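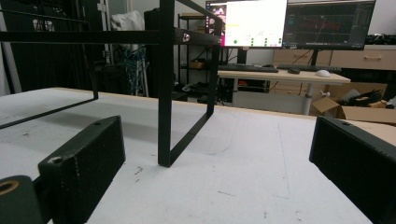
Matel open day, Ritbridge, April. Quick notes before I forget it all.

Got there just after ten, car park already full so ended up by the canal and walked. Sign in, badge, ear plugs, off we go. Group of 40 which is too many for the narrow bit by the paint line, couldn't hear a word at the back.

They make shop fittings mostly, plus school furniture in the summer. Steel comes in from Baptista in six metre lengths, gets sawn, deburred, welded, painted. Martim Rebelo took us round the saws — 300 cuts an hour on a good day, he said, and the offcuts go in a skip that's emptied twice a week. Very loud. Smell of cutting oil still on my coat.

Welding was the best part. Curtains drawn back so we could watch through the dark glass, one chap doing corner joints by hand, lovely neat work. Asked how long it takes to learn, he said he's still at it.

Paint oven next. 120 parts to a load, hung on hooks. Didn't get to see it opened, they were runing late.

Lunch in the canteen: cheese rolls, decent soup, tea from an urn. Sat with Martim Sampaio from Purkance, who buys their shelving and moaned about delivery dates the whole way through.

Afternoon talk on apprenticeships, skipped the last half for the bus — forgot I'd driven. Leaflets are in the office if anyone wants teh course dates. Next open day is in the autumn, book early and bring proper shoes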